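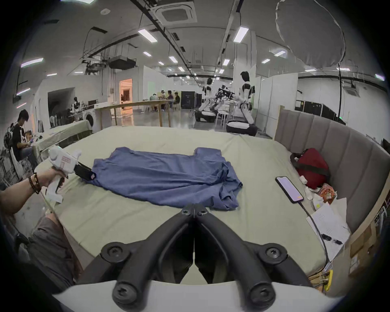

Why is the horse trough on Huet Street being moved?

The city is widening the sidewalk for the new bus stop, and the trough sits where the shelter has to go. It will be set up again at the Wellow end of the street, next to the old ferry steps.

58 shares 4 comments

Thursday

Up early and took the bus down to Huet Street before the crew started. I have walked past that trough most of my life and could not have told you what was written on it. I wanted to read it in its own place while I still could.

It is a long block of gray granite with a low basin at the back for dogs. The front edge is worn down in a dip where the horses leaned over. There hasn't been water in it since before I was born. People put things in it. This morning it had two coffee cups, a newspaper and a child's mitten.

The lettering runs along the side facing the street, so you have to stand in the gutter to read it. THE GIFT OF THE CARTERS OF KARKLOW TO THE BEASTS THAT SERVE THEM. No date and no names. I copied it into the notebook and then had to get back up on the curb for a delivery truck.

I always assumed some rich man had paid for it. Most of the stone things in this city have a rich man's name on them somewhere. It turns out I had the whole thing wrong, and it was the men who drove the wagons. They would have been coming up from the ferry with full loads, and Huet Street is steep for the first few blocks. By the time they reached the bank corner the horses would have needed it.

The crew came at 8. The company is Gronomach and their truck was already blocking the right lane with its flashers on. They had straps and a small crane. The foreman was polite and told me I could stand by the pharmacy but no closer. I asked him what it weighed and he said they were planning on up to 2,000 pounds but wouldn't know until it came off the ground. I asked if it could crack. He said anything could crack.

They spent the first hour cutting around the base with a saw. It made a lot of dust and the pharmacist came out and shut her door. Not many people stopped. A man on a bicycle asked me if they were throwing it away, and I told him no, only moving it, and he said that was what they'd told him about the library clock. I didn't have an answer to that. The library clock went into storage the year they redid the steps and I have never heard of it since.

I should write to somebody about the clock. 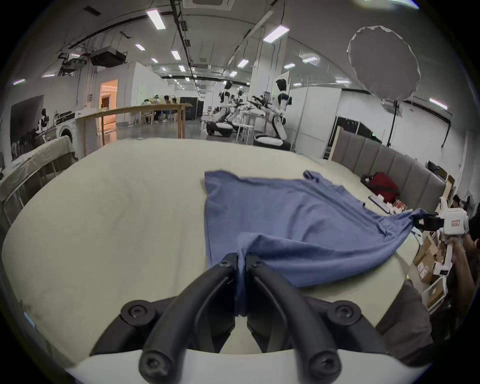
Same day, after lunch

Went over to the records room at city hall to see what they had. Shewit Mekonnen was at the desk. She has been looking into the trough for a walking tour of the lower streets and she let me sit with her folder for an hour, which was kind of her considering how many questions I asked.

There is less in it than I hoped. There's a page from the council minutes where the carters ask permission to put the thing up, and another where the council says they can, as long as they pay for the pipe. Then a long gap. Then a letter from a shop owner complaining about the smell in summer. After that there's a work order to turn the water off, signed with initials I couldn't make out.

The part I liked best was the subscription list. The carters each put in a small sum and somebody wrote them all down in pencil, and next to each man's name is the name of his horse. Some of the men gave twice, once for themselves and once for the horse. The paper is very soft and Shewit turned the pages for me. I wrote down a few of the horses: Duke, Molly, another Duke, Captain, Old Pete. One man didn't give his horse a name, just "bay mare."

I asked her whether the list could go on a sign at the new spot. She has already asked. The sign is going to be small and the text was approved in December, and all it says is that the trough was moved from its original location. She said she would try again after the tour starts. She thinks they might allow a second panel if the money comes from somewhere else.

We talked a little about whether the move is a good thing. She is for it, mostly. The ferry steps are where the loads came from, so there is some sense to it, and there's a bench down there and room to stand. At the bank corner everybody is on their way to the bus. I see all that. But the carters picked the bank corner on purpose, partway up the hill, and down at Wellow it will be at the bottom where a horse hasn't done any work yet. I said so and she wrote it down for the tour.

Walked back up Huet Street at 2. The trough was gone. They had laid a steel plate over the hole and put cones around it. The foreman was eating a sandwich in the cab and he rolled the window down to tell me it came up in one piece. It weighed less than he'd thought. The underside was rough, he said, with chisel marks all over it, and there was a mason's mark on one end that they took a photo of for the city. I asked if I could see the photo, and he found it on his phone. It looked like an arrow with a bar through it. I drew it in the notebook as well as I could and I'll take the drawing to Shewit next week.

I asked about the mitten too. He had hung it on the railing outside the pharmacy.

Home a little before 4. Feet sore. Made soup and typed up the inscription and the horses' names before I lost track of which scrap of paper was which. Also started the letter about the library clock. I got as far as the first paragraph and didn't know who to address it to. The city website has a form for potholes, one for trees and one for streetlights. I may end up using the streetlight one. 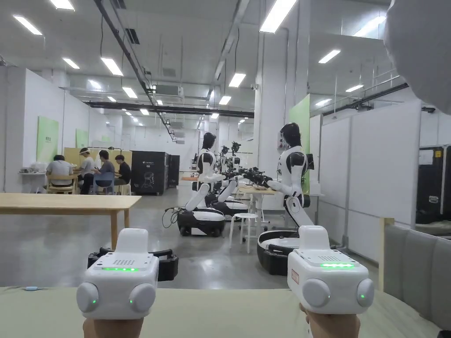
Thursday, both hands full.

Things to do: call the parks office and ask when the new base at Wellow will be poured. Return the folder receipt to the records room, which I walked off with by mistake. Find out if the second Duke belonged to the same man as the first. Bus was on time both ways.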